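How to Seed Heats for a Kids' Track Meet
Posted Jan 16, 2025

I've been putting together the heat sheets for the Culstead summer meet for a few years now, and every July I get the same email from some poor parent in another town who just got handed the job. So I'm writing it all down! You don't need timing software for this. A printed entry list and an evening will do it.

What you need before you start

Get the final entry list, with each kid's name, club, age group and best time if they have one. Last summer we had 58 entries in the under-12 sprint alone, so please don't try to do this on the morning of the meet. I did that once and the first race went off so late that the Trultby bus driver came over to ask if we were okay.

You also need to know how many lanes you have. Walk out and look at them (our inside lane is a puddle half the time, so I plan for seven even though eight are painted).

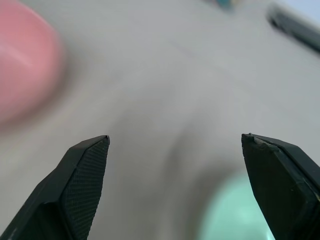

Black gripper fingers, pale gray surface.

Step 1: Sort by time

Put everyone in the age group in order, fastest first. Kids with no time go at the bottom, in any order you like. Hand times and electronic times get mixed together at this level and I've stopped worrying about it.

Step 2: Work out the number of heats

Divide the entries by your usable lanes and round up. With 58 kids and seven lanes, that's nine heats. Then even them out, so you end up with sixes and sevens and never one lonely heat of two – those two kids will remember it.

Step 3: Snake them

Go down the list and put the fastest kid in heat one, the next in heat two and so on to nine. Then turn around: the tenth kid goes in heat nine too, the eleventh in heat eight, and back you come. Keep snaking until you run out of names.

Now read through each heat and look for clubs bunching up. If four Trultby kids landed in the same one, swap a couple with kids of about the same speed in the next heat over.

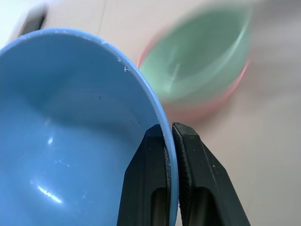 Step 4: Give out lanes

Fastest kids in the middle, then work outward. Write the bib number next to the lane, and check it against the entry list. We reuse old bibs from a road race, so a seven-year-old can turn up wearing 1448.

The 900 meter race doesn't need any of this. Line them up on the curve, two rows if it's crowded, and let them go.

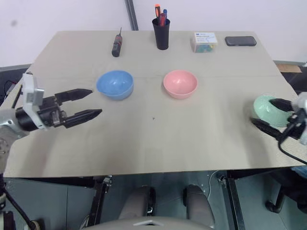 Scratches are what will mess up your nice clean sheets, so plan on making changes at the check-in table. Murali Warrier does ours, and he crosses out the no-shows in red and writes late swaps in blue. Keep the pens upright in a holder at the back of the table, like the black one in the photo, and have one you can spot fast – that orange-capped marker sticking up over the rest would do nicely. Close check-in 20 minutes before the first heat and take the marked-up copy straight to the starter.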